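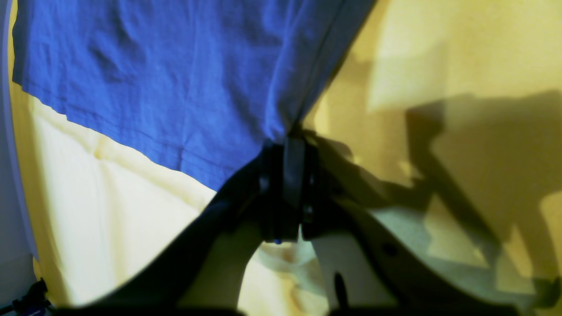 Kheri Nyanda and Higinio Galindo
Wanyama Textile Care Group

4. Garment handling before folding

4.1 Material

The garments in the household set were everyday cotton knits, mostly t-shirts, in adult sizes. We left out anything with buttons or a zip. Plain colours were preferred for this part of the work, as creases are easier to judge on a single colour than on a print. The shirts were washed together at 300 g of load per litre of drum space with Penent powder, then stored in a bin until needed. No fabric softener was used.

All handling took place over a pale sheet. A light ground gives a clear edge against a dark or bright garment, and the hem can be followed by eye along its whole length. The sheet was not ironed. Small wrinkles in it made no difference to the scores.

4.2 Crease behaviour

A t-shirt held at one point does not hang flat. The cloth gathers into a narrow twist at the hold, and shallow folds spread out from there across the body of the shirt. The stitched hem tends to stay readable longer than the rest, as the double layer is stiffer than the single knit above it. For this reason we scored hems and body panels separately.

A shirt in a heap behaves differently. The layers prop each other up and the cloth can stand in a peak well above the surface (Figure 7). Hems and seams are often hidden in this state, and the scorers were told to mark them as "not found" and leave the guessing out. We treated each heap as a single item until a hem had been located.
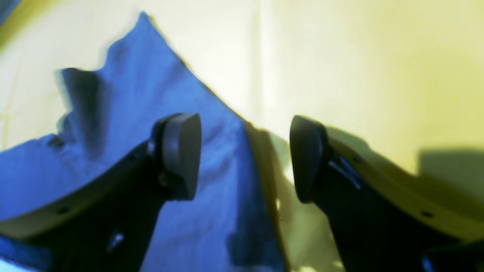 Figure 7. Blue cloth in a crumpled state on the pale ground.

4.3 Scoring

Both authors scored each garment on the Zaltberg crease scale, working apart and comparing sheets on Saturday. Of 400 scores, 119 differed by one grade or more. Most of these were body panels with soft, shallow folds, where the line between grades two and three is hard to draw. Hem scores agreed more often. Where we could not settle a difference, the higher grade was kept. The effect of sleeve length on the scores is taken up in Section 5.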